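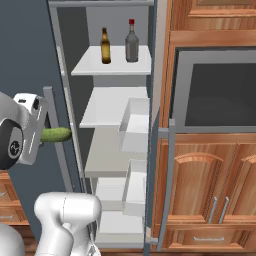
Simulated kitchen, cucumber at the open fridge. Render from our test run.

Home Forum Equipment & Budget New Posts Search Log in

Thread: Buy the second arm now or spend on simulation first?

lerkach_lab
Hello all. I am responsible for the equipment plan in a small group and I must send my list before March. The picture is from our simulated kitchen, the task is putting vegetables in the refrigerator. Now we must decide what to buy for the real version, and my colleagues and I do not agree.

Option A: buy a second arm from Grondmont, same model as the one we already own, and build a real kitchen corner with a used refrigerator and cheap cabinets.
Option B: keep one arm, buy a good workstation, and stay in simulation for 8 more months.

The kitchen corner without the arm I have calculated at 794 dollars. This is refrigerator, cabinets, microwave, and transport. Please tell me if I forgot something.

torque_and_tea
You forgot the floor. A mobile base and a home refrigerator both want a flat floor, and if your room is like ours it is not flat. We paid more for leveling than for the refrigerator itself. Also electricity: ask the building if the refrigerator may be on the same circuit as the arm controller. Ours said no.

I would take option A anyway. A cucumber in simulation does not bend and does not get soft after three days.

Didenko_fan_77
I disagree with the above. In your render the shelves are almost free, two bottles on top and then a lot of white space. That is the easy case. If the policy is not ready for a full shelf, why do you buy a second arm to fail slower and more expensive? Fill the refrigerator in simulation first, it costs you one afternoon.

torque_and_tea
Filling it in simulation costs one afternoon, yes, and then two weeks because the contacts explode when the bottles touch. I have done this.

Didenko_fan_77
Then your collision meshes are bad. This is not an argument for buying hardware.

lerkach_lab
Please, both are useful to me :) About the floor, thank you, I did not have it in the list. I will ask for a quote. We also have the problem of the door. In simulation we start the episode with the refrigerator already open. In the real corner somebody must open it, or the robot must, and for the robot we maybe need stronger fingers.

gripper_on_credit
Coming from the purchasing side, so sorry if it is boring. Look at the fingers before you look at the arm. Our spare finger set was quoted at 600 dollars with 15 weeks of delivery, and it was not in the original plan, so the robot stood still and everybody was angry with me. Put in your list from the first day:
– two spare finger sets
– soft pads, a full box
– one spare cable for the gripper
– shipping and customs on a separate line

The last one is important if you order from abroad. Finance people accept a separate line much more easily than a bigger price.

jesex_user
Has anybody here bought the Jesex service contract for this kind of setup? They offered it to us together with the arm and the salesman says it covers the gripper also. I read the paper twice and I find only "end effector interface," and I am not sure this is the same.

gripper_on_credit
It is not the same. Interface is the flange and the connector. Fingers are consumables in their language. Ask them to write the word "gripper" in the contract, and if they refuse you have your answer.

Didenko_fan_77
On this we agree. And for lerkach_lab: if you must choose A, at least buy the refrigerator with the same door direction and almost the same shelf heights as in your model. Measure in the shop. We bought what was on sale, and then all the scenes had to be made again.

torque_and_tea
Or make the scene again from the real one. It is less work than looking for the perfect refrigerator.

lerkach_lab
I spoke with my colleagues today and we go in the middle. One arm for now, the real kitchen corner, spare fingers, and the leveling if the quote is not terrible. The second arm moves to the next budget. The workstation I will ask for separately, and I think they will say no, but I ask.

Didenko_fan_77, we will also fill the shelves in simulation while we wait for the delivery. If the contacts explode I will write here.

jesex_user
Please write also what you pay for the leveling. We have the same old floor and I must give a number by Friday.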